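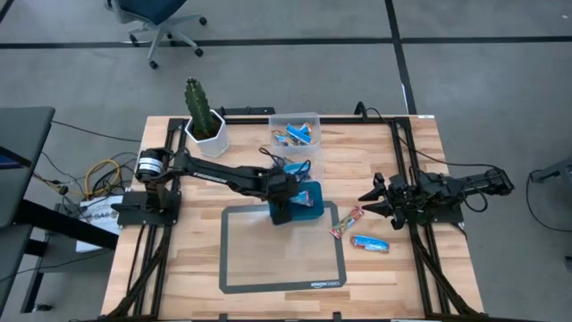 3.2 Materials and layout of the snack table

Figure 2 gives the arrangement of one table in the sorting study. The materials were chosen so that they can be found in most offices and school kitchens. The main items are wrapped snack bars, a clear plastic storage bin which serves as the stock, and a blue square container which serves as the portion box. The bin stands along the far edge of the table and the blue container is placed nearer to the middle, where it overlaps the upper edge of a large mat with a dark gray border.

The bars are different in the color of the wrapper. In Figure 2 a bar in a blue-and-white wrapper is in the container, while two others lie on the bare wood to the right of the mat, one in red, white and green and one in bright blue with red accents. We call such bars "strays". A stray is any bar which is neither in the stock nor in a portion box at the moment of observation. It is counted as a stray also when it lies very close to the mat, and its direction on the table is not considered.

The potted cactus in the white planter belongs to the layout as well. In the pilot at the Gridville site we had kept the table clear of decoration, and the participants of the later interviews remarked that such a table does not resemble a place where people take their snacks. We therefore decided to keep one plant on each table – always at the far side, so that it does not come between the stock and the portion box.

3.3 Coding of the observations

In total 990 observations were collected at the Gridville and Clelska sites during May. Of these, 497 contained at least one stray and were used for the analysis in Section 4. The position of every stray was noted by the first coder with reference to the mat (left, right, near side, far side). Dénes Juhász coded a subset of 30 observations for the second time, without access to the first codes. Differences were discussed until both coders agreed, and the definition of "near side" was made more strict after this discussion.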